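Teaching the wrist camera to find the rim of a tub

If you've been following along with the Vadbridge notes, you'll already have your arm moving and your wrist camera streaming, so put the kettle on and let's get to the part I enjoy most: finding the top edge of a plastic tub in software, so the planner knows where it may safely go over.

Start by grabbing a still with the arm parked low and close. Open it in Yap (any viewer that shows hue values will do, but I'm fond of that one) and note the hue of the tub's walls. Set your colour mask a little wider than you think you need, as the inside walls nearly always read paler than the outside.

Next, mask out the fingers. They never move in the camera's view except to open and close, so draw one polygon around their widest position and save it as fingers.mask. Then run the edge finder over what's left, keeping only lines longer than 38 pixels, and ask for the longest near-horizontal one in the lower half. 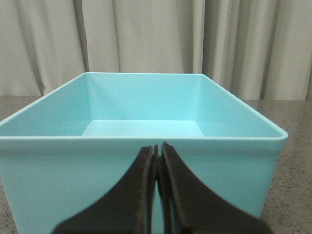
Colm Ó Briain wrote in to say that his edge finder kept grabbing the line where the bench meets the wall, and that applying the colour mask first, before any edge finding, cured it in one go. I've since put that order into the sample config, with my thanks!

Last of all, average the rim height over 30 frames while the arm holds still, and pass the result to the planner as rim_z. Add your clearance on top of it, and do your first run at the slowest speed you can bear.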